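Where Does the Water Go? How Things Dry, Freeze and Melt

Wash a plate and leave it by the sink. Come back after lunch and the plate is dry. Nobody wiped it, so where did the water go?

The water went into the air. It did not disappear, because water almost never does. It changed from a liquid you can see into a gas you can't see. This change has a long name, evaporation, and it is going on near you right now. It happens in puddles, in wet hair, in laundry on a line and in the glass of water next to your bed.

Tiny pieces on the move

Water is made of very tiny pieces called molecules. They are much too small to see, even with a magnifying glass or a school microscope. One drop of water holds more molecules than there are people on Earth, by a very long way.

Water molecules never stay still. In liquid water they slide past each other and bump into each other all the time. They also pull on each other a little, and that pull is what holds a drop together. Some molecules move faster than others. When a fast one is at the surface of the water, it can break free and fly off into the air. Then another one goes, and another. When they have all left, the plate is dry.

Warm water has faster molecules than cold water. That is why a puddle in the sun dries sooner than a puddle in the shade. Wind helps too. Air can get crowded with water molecules, and some of them fall back into the puddle. Wind carries the crowded air away and brings in drier air.
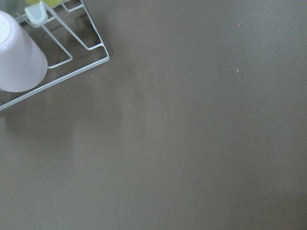 Drying goes faster when air can reach the water from many sides. A towel in a heap on the floor can stay damp all day, but the same towel on a line may be dry by dinner. Dishes work the same way. A rack made of thin wire, like the white one in the corner of the picture, touches a plate in only a few places, so the rest of the plate is open to the air. A bowl turned upside down on a flat counter traps damp air inside, and the water in there has a hard time getting away.

Try this: the two-cloth test

You will need two cloths of the same size, some water and a place that can get a bit wet.

Wet both cloths and squeeze them out as well as you can. Hang one up so it is spread flat. Fold the other one into a small square and lay it on a plate. Check them every hour and write down how they feel. Use words such as wet, damp, nearly dry and dry.

In May, a class at Evelcombe School did this test with washcloths. Their teacher, Olga Tejada, added a third cloth and rolled it into a ball. The flat cloth dried first. The ball was still damp in the middle the next morning.

When water gets cold

Now think about going the other way. Cool water down and its molecules slow down too. At 32 degrees Fahrenheit (0 degrees Celsius), they are slow enough to start locking together. They line up in a pattern with six sides, and the liquid turns into a solid. We call the solid ice.

The pattern has a lot of empty space in it. This means water takes up more room when it freezes. Most other things shrink when they turn solid, so water is unusual. You can see it in an ice tray. Fill each part right up to the top, and the frozen cubes will stand a little higher than the water did. It is also why you should never put a full glass bottle in the freezer. The ice pushes outward and the glass can crack.

Because ice has more space in it, it is lighter than the same amount of liquid water. That is why ice cubes float. Lakes freeze from the top down for the same reason, and fish can live through the winter in the water under the ice. 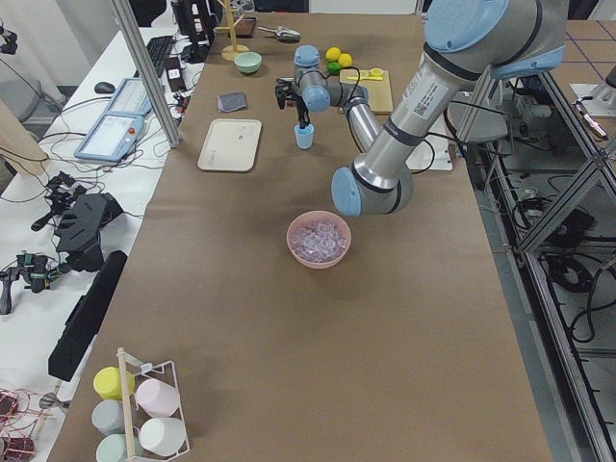
Clear ice cubes in a pink bowl.

Clear ice and cloudy ice

Some ice is clear like a window. Other ice has a white, cloudy middle. Both kinds are made of water, and both are just as cold when they come out of the same freezer.

The cloudy part is mostly tiny bubbles. Tap water has air mixed into it. When water freezes in a tray, the outside usually freezes first, and the ice pushes the air toward the middle. In the end the air has nowhere to go, so it gets stuck. Light bounces off the bubbles and they look white. Snow looks white for a similar reason: light bounces off its many tiny ice crystals.

If water freezes slowly from one side only, the air is pushed along in front of the ice and much of it can get out. The ice left behind is clear. Clear ice lets light pass through, so it often picks up a little color from whatever it is sitting in.

Back to liquid again

Take ice out of the freezer and heat starts moving into it. Heat always moves from a warmer thing to a colder thing. It comes from the air, from the table and from your hand if you pick up a cube. Your fingers feel cold because heat is leaving them.

The heat makes the molecules in the ice shake harder until they break out of their pattern. The ice melts. While it is melting, a mix of ice and water stays very close to 32 degrees if you keep stirring it. The heat coming in is being used up to break the pattern apart. Once the last bit of ice has melted, the water can start to get warmer.
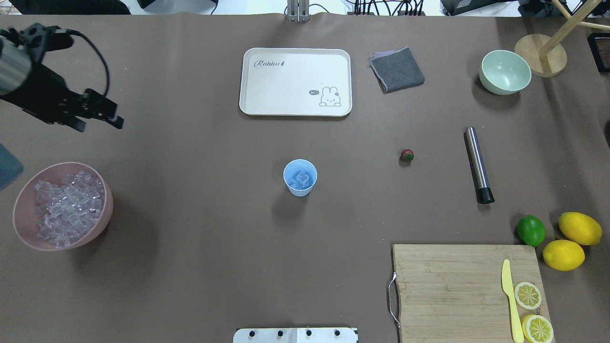
How fast ice melts depends on how much of it is touching something warmer. Crushed ice melts faster than one big block of the same weight, because it has much more outside to it. Cubes piled together help keep each other cold, and the ones in the middle usually last longest. A cube by itself on a plate has warm air on almost every side.

People used this idea long before there were refrigerators. In the town of Wurnach, workers cut blocks of ice from the lake each winter and packed them in a stone building with thick walls. They stacked the blocks close together with no gaps and covered them in sawdust. Sawdust is full of little pockets of air, and heat moves through it slowly. The building could hold 856 blocks, and there was often ice left at the end of summer.

Try this: the melting race

You will need three ice cubes of the same size, three small plates, a piece of foil and a wool sock.

Put one cube on a plate with nothing over it. Wrap the second cube in foil. Put the third inside the sock. Set all three plates in the same spot, out of the sun. Before you start, write down which cube you think will melt last.

Look at them every 12 minutes. Try not to hold the cubes, or your hands will warm them up. Many people guess that the sock will melt its cube first, since socks keep feet warm. But a sock does not make any heat. It slows heat down, whichever way the heat is going.

Around and around

The water that left your plate is still somewhere. It may float in the air of the kitchen for a while, or drift out through a window. High up, where the air is cold, water molecules slow down and gather into tiny drops. Many, many drops together make a cloud. When the drops join and get heavy enough, they fall as rain or snow.

The rain runs into streams, rivers, lakes and the ground. Some of it ends up in pipes and comes out of a faucet. Then someone washes a plate with it. This is called the water cycle, and it has been going on for billions of years – so the water in your glass may once have been part of a glacier, or a puddle that a dinosaur stepped in.

Words to know

Evaporation: when a liquid turns into a gas at its surface.
Freezing: when a liquid turns into a solid.
Melting: when a solid turns into a liquid.
Molecule: a very tiny piece of something. Water is made of water molecules.
Water cycle: the path water takes between the ground, the sea and the sky.

Page last updated August 28, 2020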